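Standing desk drifts down overnight and rocks at the front leg — ticket still open

We use cookies to remember your settings. By continuing to browse you agree to our cookie policy. Accept / Manage

Hi again, me with the white Jistura desk.

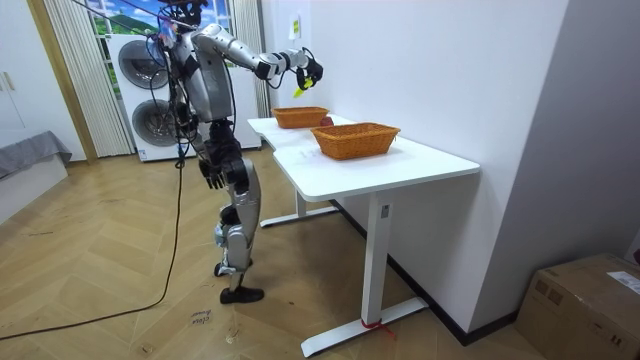

So I did what you suggested in your last reply and ran the full reset: held the down button until it bottomed out, waited, let go, pressed it again. It clicked twice and came up fine! Then I left it alone overnight and by morning it had sunk a little on the front side. Only a bit, but enough that a pencil rolls off (I tried it with three different pencils, which tells you how my morning went).

What I've tried since February:

- Swapped outlets. No change.
- Unplugged the control box for 2 hours. Held its height that night, then started dropping again.
- Tightened every bolt under the top with the Cilley hex key. One was loose, the rest were snug.
- Took the weight off. I don't think load is the problem anyway — your manual says 200 pounds and I keep wicker baskets on it, for goodness' sake.

The rocking is separate, I think. If I lean on the near corner the front leg gives a tiny bit and then comes back. The floor is herringbone wood and pretty level, I put a spirit level down in both directions. I did fold a piece of cardboard under the foot and it rocked less, but I'd like a better fix than cardboard.

Somebody on the Wikier forum had the same drift and got a new motor for the leg after some 3,000 cycles. Mine can't be anywhere near that. Is there a way to read the cycle count off the handset?

Happy to do another reset at 7 p.m. if you want the error codes, just tell me which buttons. And please keep this one open for now, the last one closed itself while I was still typing!

Get tips and offers in your inbox. Sign up for our newsletter.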